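Simulated runs as evidence for a cell practice note - who accepts this?
Forum index > Integration and safety > Rules and good practice
11 replies hidden, showing first page

drybearing wrote:
Posted Friday, August 20, 2021

We've been handed the Cullau practice note for small tabletop arms and told to adopt it for the Jirkport site. I've read it twice now and I still don't like section 4. It says a program may go to the real arm at full speed once it has completed 200 simulated runs with no contact outside the gripper. No slow run on the hardware in between, no sign-off by a second person. The simulation gets treated like a witness.

I have nothing against simulation. I use it every day. But look at what the reference cell in the note is made of: one arm on a pedestal, one table, one fixture with a few rods in it, and a lot of bare wood.
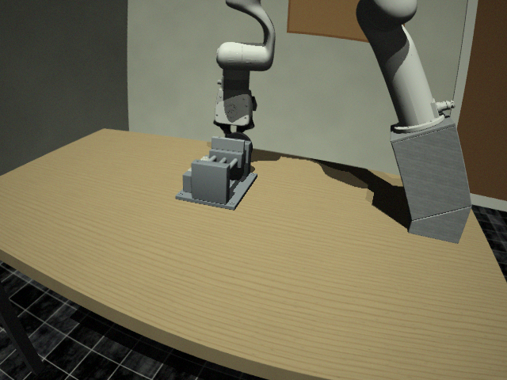 My cells have cables. They have an air line somebody zip-tied to the wrong post, and a fixture that was moved over a little in July and never re-measured. A rule that came out of a tidy model will pass a program that has never met any of that. Then when something gets hit, the paperwork says we followed good practice.

The other thing is the clearance figure. Section 4.3 asks for 2 mm between the fingers and any upright part of the fixture. Fine on a screen. I can't hold that on our floor after the arm warms up, and I'd like to meet whoever can.

So what do people accept as evidence before full speed? And has anyone pushed back on this note and gotten an answer?
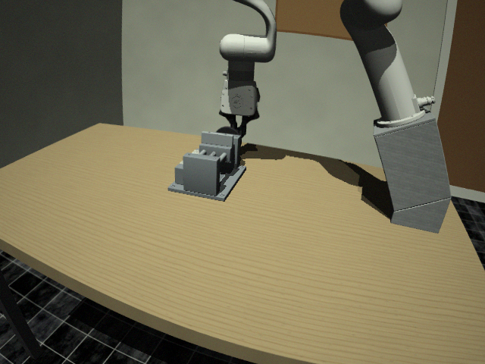

Mateja Hodžić wrote:
You're reading 4 without 2. Section 2 says the model has to be checked against the cell before any simulated run counts. If your fixture moved and you didn't re-measure it, your 200 runs are void under the note as written. That's your zip tie covered too. I'd agree the text should say so again in section 4, where people will look.

drybearing wrote:
Checked how? "Compared and found representative" is the whole sentence. I could write that on a napkin.

torque_and_tell wrote:
Agree with drybearing on the wording, disagree on the rest. Everybody on this board wants a slow hardware run first and half of you skip it when the line is down. At least a simulated run leaves a log. I've audited sites where the slow run was one guy's word and a checkmark.

Also the number isn't the problem. If you made it 2000 it would still be the same start pose and the same part position over and over. Ask what changed between runs. If nothing did, you've got one run and a big file.

drybearing wrote:
OK, that second part I'll take. The note says nothing about varying anything. I missed that.

greyflange wrote:
We adopted Cullau last year with our own page stapled to the front. It isn't elegant, but it got past Perić, who audit us and who don't like anything. This is the page, more or less:

1. Touch off the real fixture at three corners of its base plate and compare with the model. Write down the differences. A number, no adjectives.

2. Look at every modeled cell from at least two camera positions before counting a run. One from table height, one from high up. Links hide the gripper from a lot of angles, and people will swear there's clearance where all they can see is white casing.
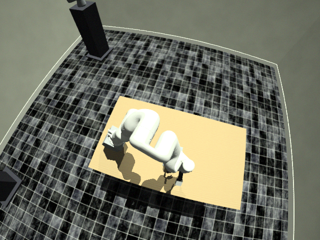
3. Change something between runs. Part position, part angle, approach height. Log what you changed.

4. Put the junk in the model. Hoses, cable loops, the bin people leave on the corner. A box of the right size is good enough.

5. One slow run on the hardware with a second person watching, hand on the stop. I don't care how many simulated ones you have.

6. If the model and the cell disagree, stop using the model until it's fixed.

Mateja Hodžić wrote:
Number 5 is the one that gets argued over at every revision. The objection is always cost, for sites that change programs several times a shift. I'd support it for a new program and for any fixture change. I wouldn't support it for a retaught pick point.

drybearing wrote:
A retaught pick point is how I bent a finger, so we're going to differ on that.

torque_and_tell wrote:
Same. Small change, nobody watching, everyone at lunch.

kneejoint wrote:
Question about number 2. We're on Tritholm and the default view is the low one, right behind the fixture. Does the high one help that much? Ours mostly shows the top of the arm.

greyflange wrote:
It does for the reach and for how near you're working to the table edge. It won't settle finger clearance. Keep your low one too, and turn the shadows on, they give away a lot about where the wrist is hanging.
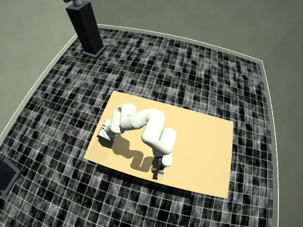

High view, gripper down near the front edge of the table.

drybearing wrote:
I can tell the arm is bent over toward that edge. I can't tell you what the fingers are doing, and I wouldn't sign for it. Which is my complaint with section 4 in general - it lets somebody sign for it.

Mateja, if I send in a comment asking for measured differences in section 2 and a required variation between runs in section 4, does it get read, or does it go in a drawer?

Mateja Hodžić wrote:
It gets read if you propose the sentence. Comments that say "this is vague" get marked as noted. Write the replacement text, give the clause number, keep the two points separate so one can pass if the other doesn't. And leave number 5 out of it, or send that one on its own.

drybearing wrote:
I'll send three, then. Until there's an answer, Jirkport runs greyflange's page and nothing goes to full speed on a log file.

kneejoint wrote:
Can you post the wording when it's done? We have the same clause coming at us.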